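Vandside Allotment Records

README for the plot diary data, second release
Last changed: Jun 25, 2025

What is in the folder

The files hold the written records of the Vandside allotment site, typed up from paper diaries, seed order slips and the rain gauge book. There are 1457 diary entries from 90 plots. An entry is one dated note by one plot holder, and it can be anything from "beans in" to two pages on slugs.

diaries.csv - one row per entry
plots.csv - one row per plot, with size, soil notes and which way it faces
varieties.csv - the list of plant names, with the spellings people used
rain.csv - readings from the gauge by the lower gate
notes.txt - remarks made while typing up, in no good order

All files are UTF-8 with commas between columns. Text with commas in it is in double quotes. Dates inside the files are year, month, day, with no separators.

Where the records came from

Most plot holders at Vandside keep a diary because the site rules used to ask for one. The rule was dropped but many carried on. Leilani Mahmoud collected the books, asked each holder for permission and did most of the typing. Peter Štěpánek checked the plant names and drew up the plot list. Where a holder said no, or could not be reached, the plot is left out of diaries.csv but still has its row in plots.csv.

Greenhouse and windowsill growing is included if it was written in the same book. These entries have "indoor" in the place column. Cacti, chillies and pot herbs turn up there, mostly over the winter. 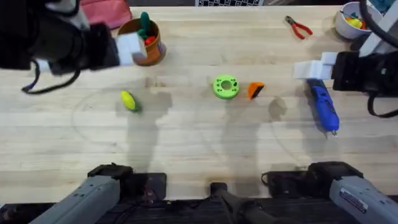

Columns in diaries.csv

entry_id - a number, not reused if an entry is withdrawn
plot_id - matches plots.csv
date - as written; blank if the page had none
date_guess - filled in only when date is blank
place - open, frame, indoor or unknown
task - one of sow, plant out, weed, water, feed, pick, repair, other
variety_id - matches varieties.csv; may hold several, split by semicolons
text - the entry as typed
typist - lm or ps

Task was chosen by whoever typed the entry. An entry that covers a whole afternoon often has three or four jobs in it, and only the first one mentioned is coded. If you want to know how often people watered, search the text column and don't rely on task alone. Watering is badly under-recorded in any case. Most people only wrote it down when they forgot to do it.

Spelling in the text column was left alone. Crossed-out words are in square brackets if they could be read, and three dots in square brackets stand for a word that could not.

Plant names

The list in varieties.csv has 237 names. Some of these are almost certainly the same plant. Two potatoes go by local names, Duvis and Belmonte, and we were told by one holder that they are the same potato and by another that they are nothing alike. They have been kept apart. "Red onion" with no further name is variety 12.

The column also_written lists every other spelling found in the diaries. Peter did this by hand, so a few will have been missed.
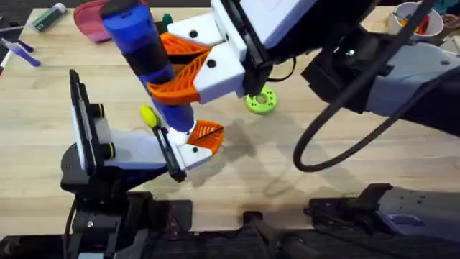
Photo: Peter Štěpánek. Same terms as the data.

Rain readings

The gauge was read in the morning by whoever opened the lower gate. Readings are in millimetres. A blank means no reading was taken and a zero means the gauge was read and found empty. Please keep these two apart when you add up months, as the first release did not and its May totals were too low.

The old gauge had a crack near the base and was replaced. The column gauge says a for the old one and b for the new one. For around 100 days both were in use, and both readings are given on separate rows. Gauge a reads lower all the way through. We haven't tried to correct it.

Snow was written down as snow, with no depth. It is in the remark column.

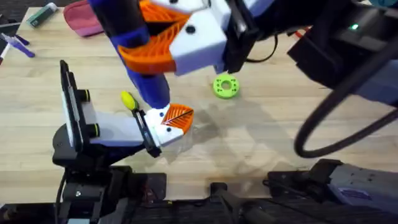

Blue and black cylinder above the table top.

Personal details

Names of holders were removed and replaced by plot numbers. Names of children, neighbours and pets were replaced with [name]. Phone numbers and car number plates were taken out. Anyone who knows the site well could still work out who some of the entries belong to, and holders were told this before they agreed.

A holder can ask for entries to be withdrawn at any time. Withdrawn entries go at the next release, and their numbers are listed at the end of notes.txt.

Known problems

- Plots 31 and 32 were one plot for several seasons. The diary for that time is filed under 31.
- Soil notes in plots.csv come from the holders themselves. "Heavy" means different things at the top and bottom of the slope.
- Some books got damp - the worst pages have more gaps than words.
- Sizes are in square metres, but four plots were measured by pacing. They have a p in the size_note column.
- Entries about the shared tool shed were sometimes written in more than one book. Duplicates have not been removed.

Repair entries were the hardest to type up.

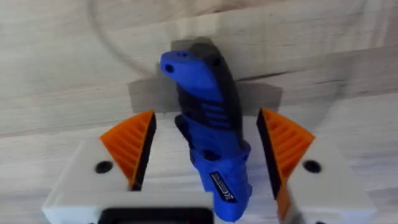
They use a lot of shorthand, and the same word can stand for a gate latch in one book and a hose fitting in another. Where Leilani could ask the holder, the meaning is given in notes.txt under the entry number. The rest are typed as found, with the task set to repair if it was at all likely and other if it wasn't.

Changes since the first release

- Blank and zero rain readings separated
- date_guess column added
- Two more diaries typed up, both from the top row
- Tamero, a squash, moved out of the bean names

Use and credit

You may use, copy and change the files for any purpose, including teaching and paid work. Please credit "Vandside Allotment Records, second release". If you correct a plant name or a date, send the entry number and the correction to Peter and it will go into the next release.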